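Chapter 4

Supervision and Timetabling of Outdoor Space in Primary Schools

Learning aims

After working through this chapter, the reader should be able to distinguish between capacity and usable capacity in a school yard; draw up a staggered break timetable for a school of up to four classes per floor; place supervising adults according to sight lines; and identify the main points of disagreement over the length of the midday break.

Key terms: usable area, sight line, zone, handover, staggered break, peak minute

4.1 The yard as a timetabled room

Most primary schools timetable the hall, the library and the music room with some care. The yard is often left out of the same document. It appears as a gap between lessons, and the staff who are on duty there appear on a separate rota, kept by a different person and revised at a different time of year. Errors in supervision commonly begin at this point. A change to the lunch sittings is made in October, the rota is not changed to match, and for a few minutes each day two year groups are outside with the adults assigned to one.

This chapter treats the yard as a room. It has an area, a number of entrances, a maximum number of occupants and a set of hours. It can be booked, and it can be double-booked. Once it is entered in the main timetable the usual checks apply to it without further work.

Chapter 3 dealt with surfaces, drainage and fixed equipment. Those matters are assumed here to be settled. The present concern is with who is outside, when, and under whose eye.

4.2 Capacity and usable capacity

The gross area of a yard is the figure on the site plan. The usable area is smaller. To obtain it, subtract the following from the gross figure:

— bin stores, cycle racks and any strip kept clear for vehicles
— a clear margin in front of each door
— planting beds and their edging
— ground that is closed after rain

The last item changes through the year, and two figures should therefore be kept, one for dry months and one for wet. Schools which keep a single figure nearly always keep the dry one.

Larstead, a two-storey primary school which is used as the main case in this part of the book, recorded a gross area of 4000 square metres. When the sloping lawn behind the kitchen was taken out, the wet-weather figure fell by more than a third. The school had been sending all its classes out together on the strength of the first figure. Crowding on the hard surface was reported by staff for two winters before the area was measured again.

Usable capacity also depends on what the children do. A ball game takes up far more ground per child than skipping or talk. Where a game is permitted on the only hard surface, the children who are not playing will be found along the walls and in the doorways, and the margin in front of the doors is lost. Zoning, discussed in section 4.5, is the normal remedy.

4.3 Staggering

A staggered break divides the school into groups which go out at different times. It reduces the number of children outside at the peak minute, defined as the minute of the day when most children are in the yard. It has three costs. Adults are on duty for longer in total. Noise reaches classrooms where lessons are in progress. Brothers, sisters and friends in different years no longer meet.

The peak minute should be found by observation. A timetable will show one group leaving at the moment the next arrives, but children do not move in this way. The last of one group is generally still collecting coats when the first of the next has reached the far fence. A handover of eight minutes is a workable allowance for a school with a single door to the yard. With two doors, one for leaving and one for entering, it can be shortened.
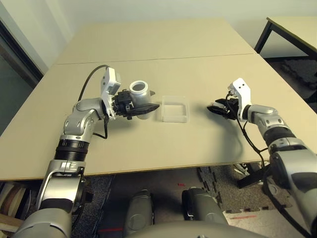
Marta Kostiuk objects that an allowance of this length is too generous, and that in a small school it takes from the youngest children the very minutes they need most, as they are the slowest to get outside and the first to be called in. Her own preference is to keep the handover short and to place a second adult at the door while it lasts. The point is a fair one. Where a second adult can be found, the shorter handover is to be preferred; where none can be found, the time must be given instead.

The order of the groups also deserves attention. Sending the youngest out first is usual and has the merit that they eat early. It means, however, that they meet the next and larger group in the doorway. At Suvby the order was reversed for one term, with the oldest classes going out first, and the number of minor collisions entered in the accident book went down. The lunch sittings then had to be reversed as well, and the kitchen staff asked for the old order back. It was restored with a changed route to the door.

4.4 Sight lines

A supervising adult is effective only over the ground that he or she can see. Two adults standing together cover little more than one. The following procedure may be carried out with a site plan, a ruler and a pencil.

First, mark every object taller than a child of five. Include hedges in full leaf. Second, choose a trial position for each adult and draw straight lines from it past the edges of each object. Third, shade the ground that no adult can see. Fourth, move the positions until the shaded ground is as small as the site allows, and enter the result on the rota as a lettered post.

Posts should be fixed, but the adults may walk between them. A shaded area that cannot be removed by moving the posts should be visited on a regular circuit or closed to children during breaks. A storage shed placed in a corner is the most frequent cause. Şükran Avcı's term for such ground, "the unpaid corner", has passed into use in some training courses and is used in the exercises at the end of this chapter.

4.5 Zones

A zone is a part of the yard set aside for one kind of play. Three zones are sufficient for most primary schools: one for running and ball games, one for fixed equipment, and one for quiet use. Boundaries should follow features already on the ground, such as a change of surface or a row of trees. Painted lines are useful for games but are poorly observed as boundaries by younger children.

The quiet zone is often given whatever ground is left over. This is a mistake of planning — it should have seating, some shade and a direct view from at least one post. In a school with 80 children outside at the peak minute, a quiet zone without seats will be crossed by runners within a few days of opening and will cease to function as a zone.

4.6 The length of the midday break

Practice varies widely. A break of 60 minutes, including the meal, is taken as the base case in the worked timetables that follow. Shorter breaks ease the staffing rota but leave slow eaters with very little time outside. Longer breaks need a larger supply of loose equipment and a settled arrangement for wet days.

Before turning to the worked timetables, the reader should obtain a site plan of a school known to him or her and calculate both the dry and the wet usable area by the method in section 4.2. The figures will be needed in section 4.7.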